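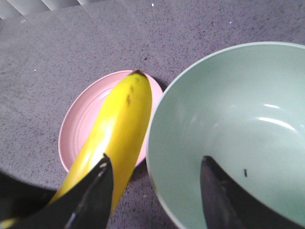
Figure 6. Start position: banana on the plate, fingers open.

6. Running the plate-to-bowl demonstration

This section is for whoever runs the counter on an open day. It assumes the Trota arm is already bolted down and switched on as in section 4. Allow 40 minutes before the doors open. The quick-start sheet says ten, and whoever wrote it had not met our extension leads.

6.1 Put the plate and the bowl side by side on the counter, plate on the left as seen from the wrist camera.

6.2 Lay one banana across the plate. Use a firm one.

6.3 Open the fingers fully and bring them down until the wrist view resembles Figure 6. Stop there.

CAUTION: Keep hands, sleeves and lanyards off the counter once the arm is live. The stop button stays with the operator and is never handed to a visitor, however politely they ask.

6.4 Press Run. Watch the fingers, as the progress bar on the screen tells you very little.

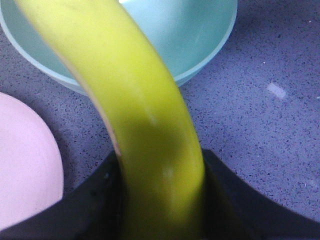
Figure 7. Wrist view with the banana gripped at its lower end.

6.5 Check the grip before the arm travels any further. Both fingers should press on the fruit, one each side. If only one touches, press Hold, open the fingers and go back to 6.2.

6.6 Let the arm carry on to the bowl and release. Do not nudge the bowl to help it. People notice, and they are right to.

Note: The sales leaflet calls this "kitchen ready". Please don't repeat that. What visitors are watching is one fruit going from one dish to another on a clear counter, with an operator standing by. Shakuntala Tyagi ran the January open day on those terms and had fewer arguments than the rest of us. 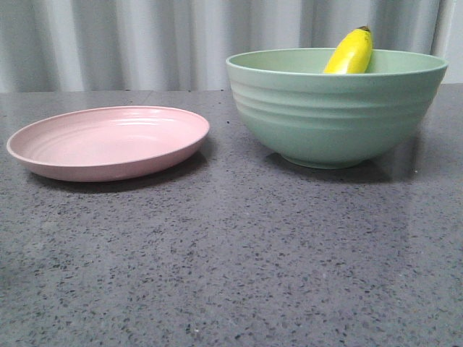 Figure 8. End position, side camera: banana in the bowl, arm out of view.

6.7 Send the arm to its park position and compare the side camera with Figure 8. A banana leaning on the inside of the bowl counts as a pass. One balanced on the rim does not, whatever the screen says.

6.8 Write the result in the log, failures included. Log entry 127 reads "mostly fine" and is no use to anyone.

Note: If asked how reliable it is, give the log totals - 2,216 runs, 1,652 passes - and leave it there. Those runs were all made on our own counter, and we have no figures for anybody else's.

Faults during a demonstration go to Zeeshan Janjua. For resetting the arm after a stop, see section 7.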